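Hustwood Refurb Desktop Tower -- Barebones, No RAM

I've been selling these out of my little shop for a while now and they're still my favorite thing to recommend when someone wants a cheap project PC. It's an office tower that did its time at a desk somewhere, and I've cleaned it up, pulled the drive, and left the rest for you to play with. You get the case, the power supply, the motherboard and the processor, all for $104. I've got 20 of them from the November batch and I don't know when the next one's coming!
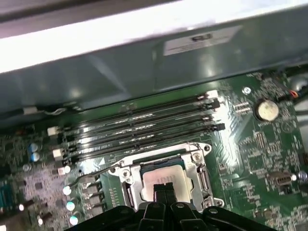

Memory is the first thing you'll need to buy, so let's talk about that. I sell these without any because everybody wants a different amount (and half of you have a drawer full of sticks anyway). There are four slots on the green board, all empty, with the processor sitting just below them in its metal bracket, so there's plenty to aim at. Push the latches back, line up the notch in the stick, and press down till it clicks. It takes more force than you'd think -- I was a nervous wreck my first time. If you're only putting in two sticks, check the little chart in the printed guide for which slots go together.

For storage I usually throw in a Skurnon 960 GB drive, which I can add to your order if you ask. It's plenty for games and school stuff. Cables are included either way.

Shipping is by ground through Zorbridge, well packed, and I double box every tower. Returns are fine within two weeks, just keep the box please. Questions? Use the contact form and I'll get back to you, usually the same evening.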